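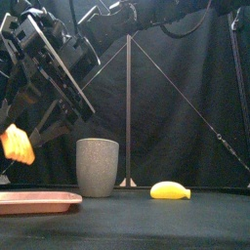 Figure 2. Sponge and speckled cup at the tabletop.

4.2 Drying time and reuse of kitchen sponges

Households in the survey were asked how they store a sponge between uses and how long they keep it. Of the 549 households that returned the form, most kept a single sponge for all dishwashing and left it on the edge of the sink or in a dish. A smaller group hung it from a clip or stood it on end. Households in Corley were more likely than those in Delorme to keep a second sponge for counters, and this held when household size was taken into account.

Storage made a clear difference to drying. Sponges left flat in a closed dish were still damp to the touch the next morning in nearly every home we visited. Sponges stood on end had usually dried by then. Wringing before storage helped in both cases, but it did not make up for a dish with no drain holes. Kassa found much the same pattern in an earlier study of rental apartments, although that work did not record room temperature.

Respondents gave smell as the main reason for throwing a sponge away, followed by torn corners. Few went by a fixed schedule. Those who did tended to replace the sponge every 2 weeks, often on the same day they bought groceries. Several people moved an old sponge to other jobs — shoes, bicycle parts, the inside of the trash can — before discarding it. We counted these sponges as still in use, and this lengthens the reported lifetimes compared with studies that end at the last dishwashing use.

Cups and mugs came up more often than we expected. Nine respondents said they would not use the household sponge on a cup at all and washed cups by hand with soap. Others washed cups first, while the water was clean, and left pans for last. The form had no question on washing order, so these remarks come only from the comment box and were not included in the model. A revised form was tested in Pomano in August and asks about order directly.

Correspondence: Adanech Seyoum, Plirkano Household Studies
© May 2020 The authors. All rights reserved.
Back to top

This site uses cookies to remember your reading settings. Accept | Manage cookies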